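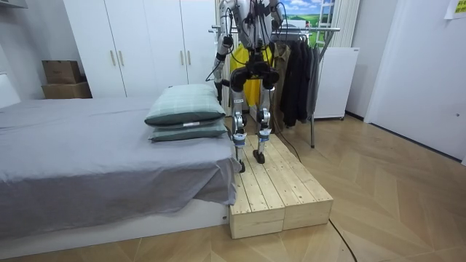 ## Bedroom clothes: getting them off the bed and onto the rack

Make the bed first. A fitted sheet pulled flat gives you the biggest clean work surface in the house, and it's at a better height than the floor. Stack the pillows near the foot and leave the middle clear.

**Jackets**

- Empty the pockets and close the zipper or the top snap.
- Lay the jacket face up with both sleeves out to the sides.
- Slide the hanger in from the bottom hem, one shoulder at a time. Going in through the neck stretches the collar.
- Lift by the hook and give it one shake so the lining drops.

Wooden hangers are worth the extra width for anything with a shaped shoulder. Wire ones leave a bump that takes a steam iron to get out. If a wooden one has a rough spot, go over it with fine sandpaper and wipe off the dust before you use it again.
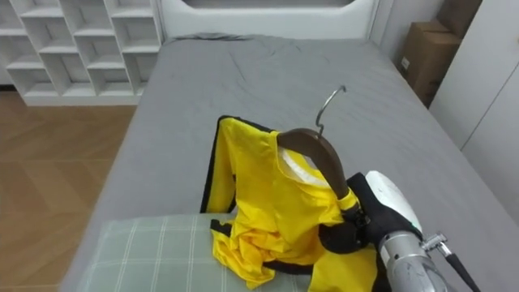
Light colors with dark trim need a little more care. Wash them cold, at 86°F or below, and get them out of the machine when it stops. Dark cuffs left sitting against damp yellow or white cloth can bleed. Hang to dry with the sleeves held away from the body.

**The rack**

We had a Serrano rack with plastic joints that sagged after one winter. The Narkora we use now is metal and has held up. Snug the joints by hand, load it, then go over the screws again after 30 days.

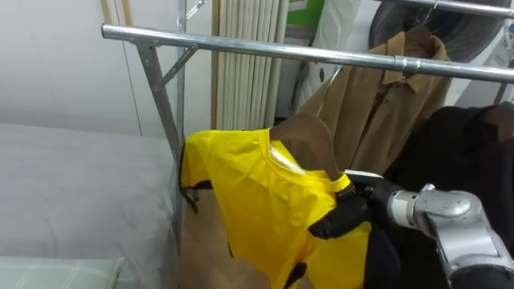
Leave 2 inches between hangers if you have the room. Clothes that are packed tight come out creased, and you end up ironing things that were clean and pressed when they went in. Heavier pieces go close to an upright. On a pipe rail with a collar joint partway along, keep the winter coats off the joint and put shirts there. Square up each hanger once it's on the rail, or the shirt will slide toward the low shoulder and crease at the neck.

Wipe the rail in March when the coats come off. A damp rag is enough.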